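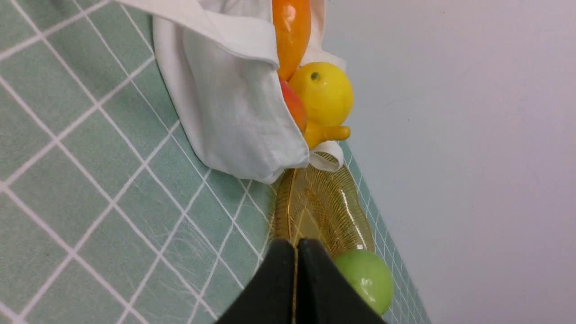 Murray Tremblay wrote back on the last report that he wanted fewer plans and a plain answer on whether a machine can put the groceries away yet. The short answer is partly, and slowly.

Work this period

The Boltwood project covered one chore, moving fruit between a bag and a dish or basket on a table. Ximena Carrasco ran 704 attempts on the Gellau arm, and 500 of them finished without a person stepping in. Most of the failures came when cloth or a strap got between the fingers and the fruit. Round fruit on an open table is close to solved. Fruit down in a soft bag is not. 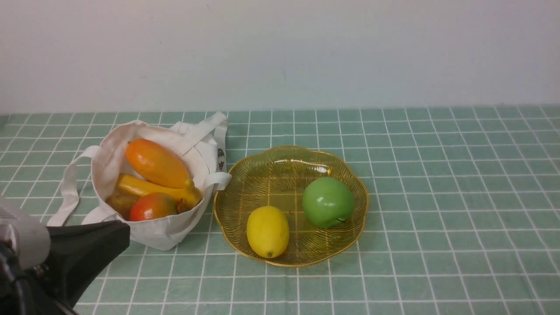
Spending

We spent $3,795 on replacement finger pads, cables and bench time. Nothing was moved from the travel line. One invoice from Treltex is still open and should clear in May.

Limits

A person does this job in well under a minute. The arm takes around 300 seconds for a full bag, and longer if it has to try again. 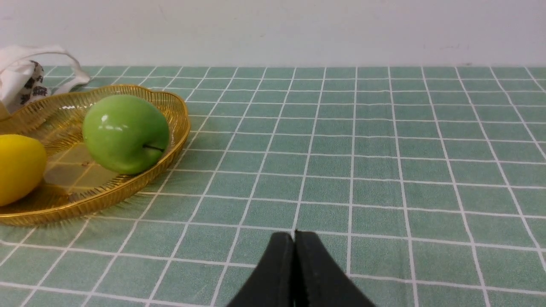 Speed matters less to the MacDonald store than we first assumed. Darnell Begay told us the night crew could live with a slow machine if it did not bruise the stock, and we have no bruising data so far because the trials used the same few pieces over and over.

Next period

Switch to stiffer bags, then go back to soft ones. Start the bruising test with store fruit. Trevor McIntyre will send the revised schedule separately.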